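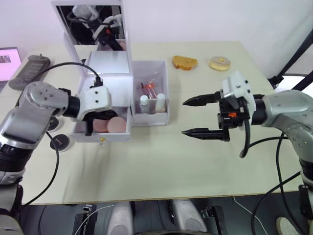
*A vanity box with its drawer open, beside an acrylic organizer for bottles and slim tubes.*

The dressing table used to be a piece of furniture. In a lot of apartments now it is a box with a lid.

Tabletop vanity boxes have crept back into bedrooms over the past few years, mostly in homes with no room for the real thing. The usual layout has hardly changed: a mirror inside the lid, a shallow tray under it, and one or more drawers below. Shut the lid and the makeup is put away. Open it and there is a mirror at about the right height for someone sitting down.

Fundetti, a small housewares maker, sells a version for $80. Its first run in September was 235 boxes, and the second was 698. The company says most buyers already own a bathroom cabinet and have stopped using it for makeup, mainly on account of steam.

The box alone doesn't solve much. Drawers are good for things that are soft or flat, such as sponges, puffs, compacts and cotton pads. Two round sponges can fill a good part of a small drawer, and they are better off there than on an open tray collecting dust. They should be dry before they go in. A damp sponge in a closed drawer will smell within a few days.

Bottles and tubes are another matter. Most drawers are too low for a bottle to stand, and anything laid on its side ends up leaking or rolling to the back. Clear acrylic organizers sell alongside the boxes for that reason. Short bottles go at the front and slim tubes stand behind them, where the colors can still be seen over the caps.

Hudum, a secondhand shop that deals in bedroom furniture, takes in both kinds of storage. Its staff check the drawer pull first. A loose knob usually means the screw has worked its way out and can be tightened from inside. Mirrors are harder. If the glass has come away from the lid, the shop turns the box down.

White is the easiest finish to sell and the hardest to keep. Foundation marks come off with dish soap and a soft cloth if they are caught the same day. Powder blush is worse, particularly in the corners of a tray. Acrylic should never be wiped with alcohol, which can leave it cloudy or cracked.

Then there is breakfast. In a one-room place the makeup table is often the only table, and a slice of toast or a glazed donut will land on it sooner or later. Keep food toward the wall and the drawer shut while eating. Crumbs in a makeup drawer stick to everything, and sugar glaze on a gold knob takes more rubbing than it should.

Fundetti plans a deeper drawer for its next model, tall enough for a short bottle. The price has not been set.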